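Counting the leaves in the Kalinowski sacramentary

26 Jul 2018

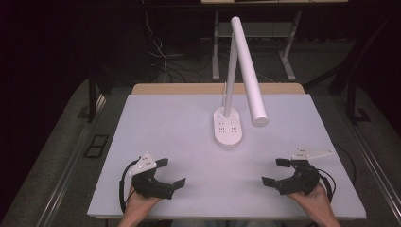 The collation is finished, or as finished as a binding this tight allows. For anyone who skipped the February post: the manuscript is a small sacramentary from the Kalinowski collection, catalogued at 57 leaves. The catalogue gives no quire structure and says nothing about losses.

I make it eight quires. The first six are regular quaternions, which accounts for 48 leaves. The seventh is a ternion, complete. The eighth is three surviving leaves, two of them conjugate and the third a singleton with its stub visible after the last folio. That adds up to 57, so the catalogue total stands.

The stub matters. Folio 57v breaks off partway through the second collect of the Mass for the dead, and the scribe wrote no catchword. At 30 lines to the page, one lost leaf would hold the rest of that collect, the secret and the postcommunion, with space left over. I had assumed a whole quire was gone. I no longer think so.

The calendar is the other problem. It has been erased in two places and both erasures fall in February. Grażyna Kaczmarczyk read the first as Scholastica (10 February), and the remaining ascenders fit. The second is on the 22nd, where one expects the Chair of Peter, a feast with no obvious reason to be scraped. Mohcine Naciri suggests the scribe entered it a line too high and corrected himself, then forgot to write it back in. The ruling on that page is uneven enough to allow it.

I have left the origin as uncertain. The older literature says Prirkovari, on the strength of an ownership note on folio 1r. The note is in a later hand and shows only where the book was kept when somebody wrote in it. The litany has no local saints at all, which is odd for a house book and more normal for one copied to order.

Corrections to earlier posts: the initial on folio 6r is a D, as Carleen Katene pointed out. The neumes on folio 30 are adieastematic, and I should not have written "unheighted staff notation", a phrase that has no meaning.

Transcription of the prefaces is next. Folios 2 to 6 are already done and need checking against the microfilm.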